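Yoon-hee had cleared the kitchen table by moving everything on it to the edges, and she was delighted with the result. There was room for a shirt now! Well, there was room for most of a shirt, with the hem hanging over the front.

It was December, four in the afternoon and already dark over Undale, and she had decided to learn how to iron. Properly, the way her aunt used to do it, with the collar first and the sleeves after, humming. She was thirty-one and had got through her whole life so far by hanging things in the bathroom while the shower ran.

"You don't have to," said Kyung-tae from the hallway. He was on his knees looking for his other good shoe. "I could wear a jumper."

"You are not reading to 600 people in a jumper."

"It's not 600. The hall in Trallura holds 600. There'll be 18 of us and the man who does the lights."

"Then all 18 will be looking at your shirt," said Yoon-hee, and she shook it out with a crack she was rather proud of.

She loved this shirt. It was navy with little pale blue dots, hundreds and hundreds of them, and if you let your eyes go soft it looked like snow coming down at night over the harbour. He had bought it the summer they met and worn it on the ferry to Seo, where the wind got in at the sleeves and blew him up like a balloon, and she had laughed so much that a stranger offered her a peppermint. She smoothed it over the green cloth with its hearts and flowers and it promptly twisted itself round again.

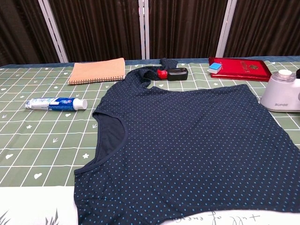
"Collar first," she told it.

The collar had other ideas. She pulled it one way and the neck went the other, and when she pulled the neck the whole front slid towards her like a sleepy cat getting off a bed. It was marvellous, really, how much cloth there was in one shirt. You wore a thing for years and never met the back of the armholes.

"What are you reading, anyway?" she called. "Is it the lighthouse one?"

There was a silence from among the shoes.

"I thought I might do the new one," he said. "The one in the notebook."

Yoon-hee looked at the plain brown notebook by the collar. She had been so careful with it. She had moved it twice that day without lifting the cover, though she had wanted to very badly, and had once carried it the length of the kitchen at arm's length, like a hot dish.

"Is it finished?"

"It's 4,000 words. I've got 8 minutes." He came in with both shoes in one hand and dust on his knees. "I need someone to tell me which half to throw away."

"Now?"

"The bus isn't till six."

She sat down so fast the chair squeaked. Then she jumped up again, remembering the shirt, and looked from it to the notebook and back.

"Read it to me while I iron," she said. "Start at the beginning, go slowly, and don't you dare skip anything!"

He opened the cover. It was called "The Road to Pritudura", and on the first page a woman was laughing on a ferry.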